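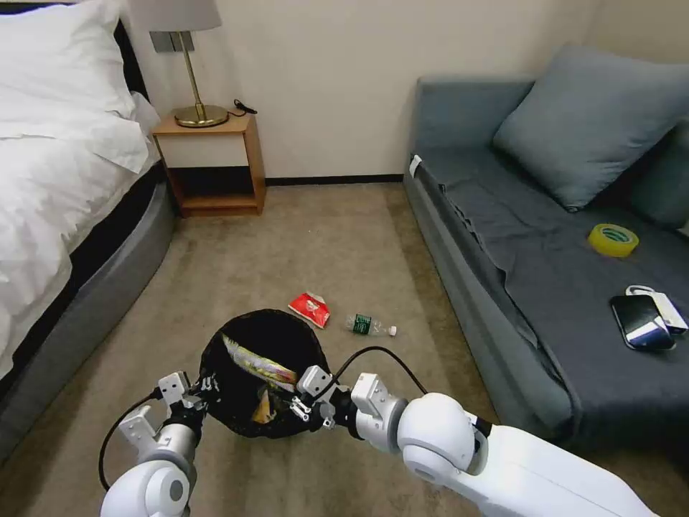

How to get Kevin Kavanagh presale tickets

Quick one, the Sondgate shows go on sale Friday, September 24, 2021 and last tour sold out in 20 minutes.

1. Join the Clundovari fan club. Free. Use the same email as your Plustport account or the code wont work.

2. Save your card in Plustport the night before. Check the expiry date.

3. Log in early. One browser, one tab — don't refresh once your in the queue.

4. Paste the code. No spaces.

5. Pick your section. Standing is $80, seats $198. Don't muck around, your cart only holds for a few minutes.
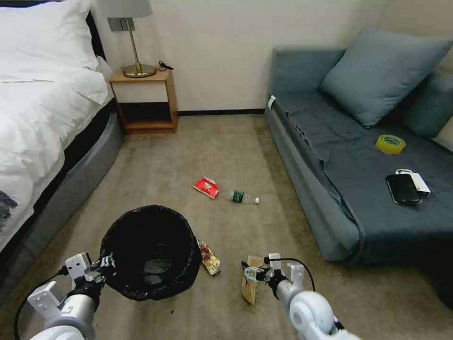 Bed, sofa and a lamp on the nightstand.

Missed out? Try again in October when they release the held seats. Favourite trick — search for singles. I got row 34 that way.

Tickets land in the app a week before the show.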